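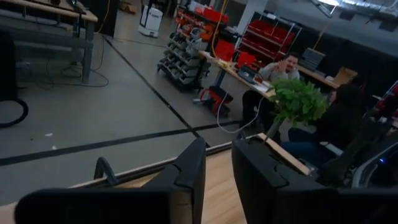

The slow business of a flat floor

A ground-bearing concrete slab takes less than a day to pour and can take most of a year to become a floor. The gap between those two dates is where most of the trouble in small industrial buildings starts. Tenants arrive, shelving is bolted down, a coating goes on, and the slab carries on drying, shrinking and curling underneath.

The Wogan estate, a group of light industrial units laid out on former pasture, offers a useful case. Its first phase was built with plain slabs, power-floated and left bare. The second phase used the same thickness of concrete but added steel fibres, wider bays and a factory-applied surface treatment sold under the name Hevora. The two phases have aged differently, and the reasons lie mostly below the surface.

What holds it up

A ground-bearing slab does not span anything. It rests on a compacted layer of stone, known as the sub-base, which in turn rests on the soil. The concrete spreads the load from a rack leg or a machine foot across a wider area of stone. If the stone is firm and even, a modest thickness of concrete will carry a good deal. Where there are soft patches, extra thickness only delays the cracking.

Between the stone and the concrete goes a plastic membrane. It keeps ground moisture out of the slab, and it also lets the slab slide a little as it shrinks. A membrane that is creased, or pushed into hollows in the stone, grips the underside of the concrete. The slab then pulls against itself and cracks away from the planned joints. At Wogan, the contractor Flallar rolled a thin layer of fine sand over the stone in phase two before laying the plastic. In phase one this step was left out.

Water, and where it goes

Concrete needs water to harden, but the mix always contains more than the cement can use. The surplus makes the material workable. It has to leave eventually, and with a membrane below it can only leave upwards. The top of the slab therefore dries first and shrinks first, while the bottom stays damp. The edges and corners lift slightly as a result. This is curling, and a forklift driver feels it as a knock at each joint.

Curling cannot be removed altogether. It can be reduced by using less water in the mix, by keeping the fresh surface covered for the first week, and by keeping doors shut in windy weather. The last of these is often neglected. A roof and walls without doors make an effective wind tunnel, and a fresh surface can lose water faster in a dry April breeze than on a still summer afternoon.

Measuring the drying is straightforward but slow. A humidity probe is set in a sleeve drilled into the slab, sealed, and left until the air in the hole has come to balance with the concrete around it. Readings taken too soon are low. So are readings taken at the surface, which say little about the core. One unit at Wogan was passed as dry on surface readings alone and given a sheet vinyl finish in its office area. Blisters appeared under the vinyl within 66 days. A probe then installed in the same bay showed the lower half of the slab still close to saturation.

Joints

Contractors divide joints into those that are formed and those that are sawn. A formed joint is the edge of a day's pour, usually protected by a pair of steel strips. A sawn joint is a shallow cut made in the hardened surface. It weakens the slab along a chosen line so that the shrinkage crack occurs beneath the cut, out of sight.

Timing matters more than depth. A saw used too early tears stones out of the surface and leaves a ragged edge. Used too late, it follows a crack that has already formed somewhere else. The working window depends on temperature and on the cement, and may fall in the middle of the night. Flallar's site records for phase two show 23 separate pours, with the sawing start time entered for each. No such record survives for phase one, where several bays have a wandering crack running beside an intact saw cut.

Joint filler is the other common weakness. A hard filler put in early will split when the joint opens further. A soft one survives the movement but does nothing to support the edges under small hard wheels. The usual compromise is to leave the joints open or use a temporary soft filler for the first year, then rake it out and replace it with something firmer. The second visit must be written into the building contract, or it tends not to happen.

The surface

The grey sheen of a well-finished slab comes from the power float, a machine with rotating steel blades. Repeated passes close the surface and bring fine cement paste to the top. Each pass is made with the blades at a slightly steeper angle. Too few passes leave an open texture that sheds dust. Too many, especially with water sprinkled on to ease the work, leave a weak skin that flakes.

Dusting is the complaint most often raised by tenants who work with electronics, paint or food packaging. Liquid hardeners help where the concrete beneath is sound. They react with free lime near the surface and fill some of the pores. They do not repair a weak skin, which has to be ground off first.

Pronitau, the testing firm that surveyed both phases, took abrasion readings in 60 positions. The treated bays wore less than the untreated ones, though the widest differences were found within single units – between the middle of the floor, where the float could turn freely, and the strip beside the walls, where the finishing was done by hand. Anyone planning to run trolleys along a wall would do well to look at that strip before signing a lease.

Flat and level

The two words are used loosely and mean different things. A level floor stays close to a set height across the whole building. A flat floor has no sharp bumps or dips over a short distance. A ramp can be perfectly flat. A floor may be level overall and still rock a bench on three of its four feet.

For general workshop use, flatness is the property that matters. Benches and free-standing machines can be shimmed, but a wheeled load meets every ripple. High racking served by tall trucks needs both, as a small tilt at floor level becomes a large lean at the mast head.

Checks should be made soon after pouring and repeated once the slab has dried. The first survey shows how well it was laid. Only the second shows what the tenant will be using, and in the phase two units at Wogan it was made 1000 days after the last pour, with the joints by then filled and the edges ground where they had lifted.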